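Section 7. Denim shorts and belts: preparing, folding, storing

Lerley Garment Care Guide, Prarow edition
Revised 2021-08-06

Most folding guides tell you to start with a "perfectly smooth surface" and a special board. We tried the board and saw no difference on denim. A plain table wide enough for the garment, with some room left over for the belt, will do.

7.1 Before you start

1. Empty every pocket, front and back. Unclip anything hooked to a pocket edge.
2. Close the button and pull the zipper all the way up. An open fly makes the waistband drift apart as you fold.
3. Decide about the belt now. See 7.2.
4. Move other things to the back of the table. You don't have to clear it completely, whatever the older Brultby leaflet said.

7.2 Belt in or belt out?

The usual advice is to remove the belt every time. We have our doubts. For a drawer you open daily, taking a belt out and threading it back is a chore with little to show for it. For storage over a season, take it out.

Leave the belt in if:
- the shorts will be worn again within a week or so
- the belt lies flat and doesn't twist in the loops

Take the belt out if:
- the shorts are going in the wash
- the shorts will sit at the bottom of a stack

CAUTION: A buckle under a heavy stack can leave a mark on the garment below it. Tissue paper is often recommended as a cure. It helps a little.

7.3 Laying out

1. Put the shorts face-down on the table with the waistband toward you and the leg openings pointing away.
2. Draw the loose end of the belt out to one side and let it lie along the table.
3. Take hold of the waistband near the side seam and pull gently outward until the bunching eases. Repeat on the other side.
4. Flatten the back pockets with your palm. If a pocket has a flap, check that it isn't folded under.

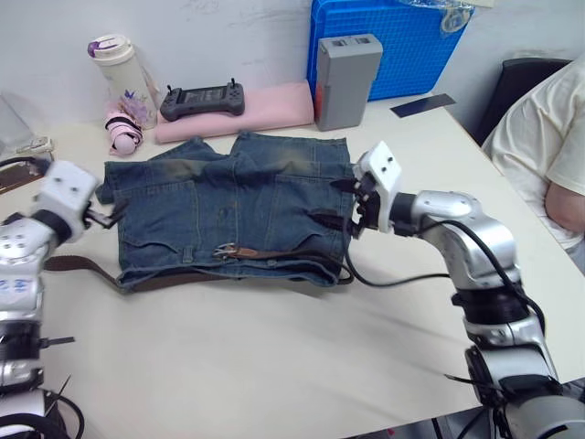
Fig. 7-1. Belt left in, loose end out to the left.

NOTE: Worn or faded patches across the seat are a matter of color and have no bearing on the fold. Some readers of the April edition asked whether to fold around them. No.

7.4 Straightening the belt

A belt that rides above or below the waistband will pull the whole fold crooked, and this is where most people give up and blame the shorts.

1. Find the buckle and bring it to the center of the waistband.
2. Hold the belt down near the buckle with one hand.
3. With the other hand, slide the free end outward until there is no slack between the loops.
4. Check each hem. Turn any folded edge back out.

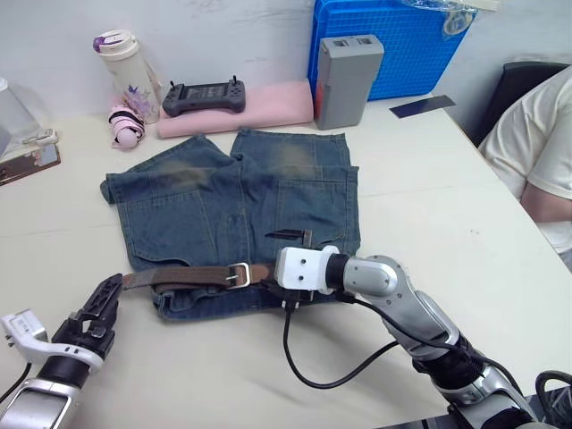
Don't yank. A belt loop is held on by a few stitches at each end, and the claim that denim loops "can't tear" comes from people who sell denim. If the belt sticks, work it through one loop at a time -- slower, but you keep the loops.

7.5 Folding

1. Bring one leg over the other so that the side seams meet.
2. Smooth from the waistband toward the hem.
3. Fold the hem up to the waistband.
4. Tuck the free end of the belt inside the fold. If it springs out, lay it around the outside instead.

Thick denim will not stay as crisp as a shirt. The Khondokar method, with its extra rolls and tucks, promises that it will, and we could not get it to work on anything heavier than a light summer pair. Two folds are enough.

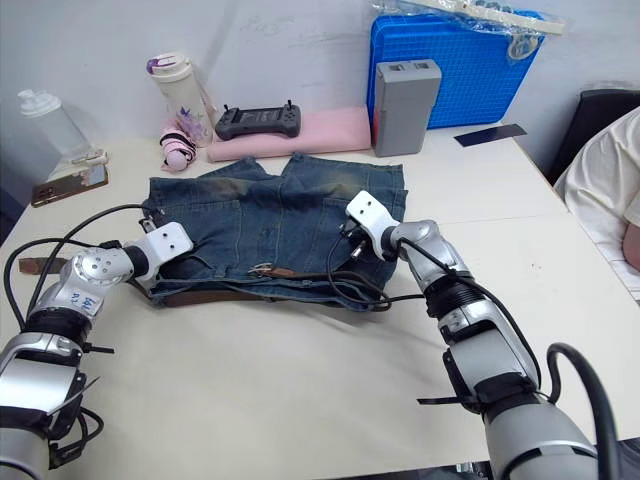

If the bundle still looks crumpled, open it and go back to 7.3. Pressing down harder on a bad fold only sets the creases in the wrong places.

7.6 Storing

1. Place the folded shorts with the thick edge toward the front of the drawer.
2. Keep buckles on alternating sides if you stack more than one pair.
3. Leave out the scented sachets unless you like the smell. We have seen no sign that they do anything for denim.

For long trousers, go to Section 8.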